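Our grasp rules, written down at last

Posted February 16, 2019

When I started collecting demonstrations with hand-held grippers for Hestix, the rules fit on a sticky note. Move slowly, don't bump anything, finish the task. By October we had more than 3,000 recordings, and I had to throw out 647 of them because people had read those three lines in different ways. The version below is the one we use now. It is dull to read, but the recordings are better for it.

Rule one covers the fingers. Both pads have to be on the object before you lift. If one side is touching and the other is only close, open up and try again.
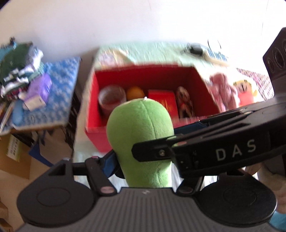

Soft objects get their own section in our rules, and it is the longest one. A block tells you when you have it. A stuffed toy gives way, so people keep squeezing. With something like the big green plush, which is wide at the top and narrower below, we ask for the narrower part and for the least squeeze that holds it. Keep the seams in view if you can. Don't shake the toy to test the grip.

Rule two is about speed. Take the same time going in as you would handing someone a full cup of coffee. The software we use, Brumik, marks any recording where the gripper moves too fast for the camera, and those go to a second person to check. We don't delete them on the spot anymore.

Rule three is about containers. Come in from above the rim, open the fingers before you get there, and don't use the wall of the box to push a toy into place. A robot arm that learns that habit will push on walls that don't give.
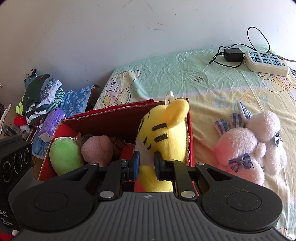 Photo: Lirley project blog

Crowded boxes are where most of the arguments start. With three plush toys in one box and the tiger right up against the side, there isn't much room for the outer finger. The rule says to go for the side with more space and turn the wrist if you have to. If it still doesn't fit, stop and mark the recording as a failed try. A marked failure is worth keeping. We have 322 of them now and they get used.

Rule four is about what surrounds the task. Bedding, cables and folded clothes can stay where they are. Papers with names or addresses get turned over first. I borrowed that one from the Vuorinen handbook, with small changes.

Rule five is a break after every 200 recordings, longer if your hand hurts. Write the break in the log.

I still don't have a good rule for long ribbons and cords. For now we leave them alone and pick up the toy by its body.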